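Print this article | E-mail this article

The Household Papers: A Conversation With Martim Amaral

January
By Darius Jankauskaitė, Office of Publications

When the Orkska Library accepted the Atton household papers, the gift was entered in the register as "recipes, misc." The entry was accurate as far as it went. The boxes contained 3,608 handwritten cards and loose sheets, kept by families in the Atton district over three generations, and most of them gave instructions for food or drink. Martim Amaral, head of manuscript collections, has spent much of his time since then persuading colleagues and readers that the word "misc." deserved a closer look.

Mr. Amaral met with this office in the Kuroda Reading Room shortly before it opened for the morning. He had set out two trays of cards on the long desk and asked that they be kept in order during the interview.

"The first thing a reader notices is how little is written down," he said. "A card will say 'make as usual' and then give you the amount of sugar. The usual was known to everyone in the house. The sugar was what they argued over."

He regards this as the chief difficulty of the collection and also its chief value. A printed cookbook is addressed to a stranger and must explain itself. A household card is addressed to a daughter, a neighbor or the writer's own memory. It leaves out the shape of the pan, the heat of the oven and often the name of the dish. One card in the first tray is headed only "For when Father's people come."

Drinks make up a larger part of the papers than the library expected. There are barley waters, lemon drinks, whey drinks, rice drinks and a long run of cordials meant for the sick. Mr. Amaral attributes this to the farm calendar. During haying, a household might feed a crew for several days, and something had to be carried out to the field at regular hours. The cards that deal with this work are the most worn in the collection, and they are also the plainest in style.

"Nobody is showing off on a haying card," he said. "You get the quantity for the crew, you get a note about straining it twice, and that is the end of it."
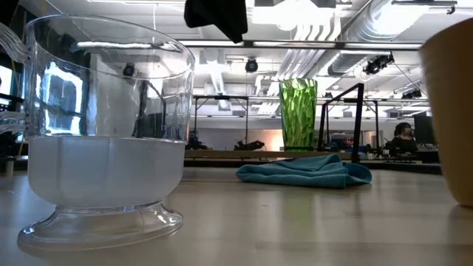 A clear footed pitcher with a ribbed handle.

Asked whether the library has attempted to make any of the recipes, Mr. Amaral replied that it has not done so in any formal way and does not plan to. Staff members have tried a few at home and reported back. He considers those reports useful but does not enter them in the catalog. The catalog describes the card, he said, and a modern cook's opinion of the result belongs somewhere else.

He was more willing to speak about measurement, a subject to which he returned several times. The Atton writers used cups, but the cups were their own. One family measured by a particular blue cup, referred to by color on card after card, and when it broke, someone in the household went back through the box and added corrections in pencil. The corrections are small. A cup and a half becomes a cup and a little more. A later hand then crossed out several of the corrections, and the library has not been able to establish whether the blue cup was repaired, replaced or simply remembered differently.

"I would give a great deal to have been in that kitchen," Mr. Amaral said. "We have the pencil marks and the ink marks, and we have the order in which they were made. We do not have the conversation."

The order of the marks is itself the product of slow work. Each card is examined under a hand lens, and a sheet is filled in that lists every change of pen, pencil or handwriting. The sheets are then entered in Paro, the library's catalog system, which was built for printed books and had no place for a document with several authors who never met. The systems office added new fields at Mr. Amaral's request. A reader may now search for all cards on which a second hand has changed a quantity, or for all cards that carry a person's name in the margin.

Names in the margin were the subject of some discussion inside the library. It was common in the district to credit a recipe to the woman who gave it, and many of the names belong to families who still live in the area. The library chose to include them. Mr. Amaral supported that decision and wrote to the families he was able to find. The response was greater than he had planned for: the library received 653 letters, a number of them with further recipes enclosed.

"We had asked whether anyone objected," he said. "What people wanted to tell us was that the card was wrong. Their grandmother had never used nutmeg, or she had used it only at the end. I answered as many as I could. In the end I asked permission to add the letters to the collection, where they are now filed behind the cards they dispute." 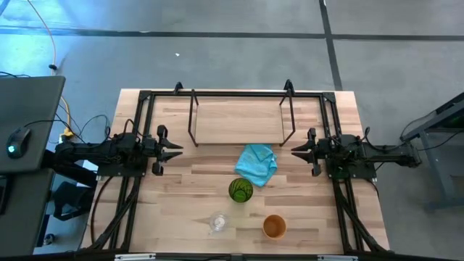 Those letters have changed the way the papers are used. In the early period, most requests came from students of local history who wished to consult the collection as a whole. Requests now come more often for a single card and the correspondence behind it. A reader may spend a full day on one method of keeping buttermilk. Mr. Amaral does not object to this, although it has placed new demands on the reading room, where the trays were designed to be brought out complete and returned complete. Staff now prepare smaller folders on request, and readers are asked to allow a day's notice.

The physical condition of the cards is, in general, fair. Ink has faded on those kept near a window. Some sheets were pinned to a shelf or a door and have rust at the corners. Grease has made others nearly transparent, and the library has left these as they are. The conservation office advised that cleaning would remove pencil along with the stain, and Mr. Amaral added that a stain is sometimes the only evidence that a recipe was ever made. Clean cards are a puzzle to him. An elaborate cake, copied in a careful hand with the title underlined, may show no sign of having been near a kitchen at all.

"There is a kind of card that was written out to be owned," he said. "I have a box of those at home myself."

Language presents a further problem. The earliest sheets mix two spellings for many common words, and the names of dishes shift from one farm to the next. A word that means a thin porridge in one family's papers means a drink in another's. The library has declined to settle these questions in the catalog. Each word is recorded as written, with a cross-reference where the staff are confident that the same thing is meant. Mr. Amaral estimates that the cross-references will occupy the department for longer than the cards did.

He was asked what he would advise families who hold papers of this kind. His answer was practical. Keep the box together, including the clippings and the notes that appear to have nothing to do with food. Do not copy the cards out fresh and discard the old ones. Write on a separate sheet, with the year, who each person was and how they were related. He asked in particular that rubber bands be removed, as they harden and take the edge of the paper with them.

He also asked that families resist the urge to sort. The Atton boxes arrived in the order in which they had last been used, with winter dishes toward the front in two cases, and one volunteer's wish to arrange them by course was caught in time.

Toward the end of the hour, the first reader of the day arrived and took a seat at the far side of the room. Mr. Amaral lowered his voice and began to return the cards to their trays. He stopped at one that has become known among the staff. It gives a method for a cold drink of boiled barley, strained and left to stand overnight, and it is complete and clear in every line. Underneath, in a different hand, is written "No."

"We have three letters about that one," he said. "All of them agree with the second writer."

The Atton household papers are open to registered readers in the Kuroda Reading Room. Requests for individual cards should be made in writing to the Department of Manuscript Collections.

Contact Us | Copyright Orkska Library. All rights reserved. | Back to top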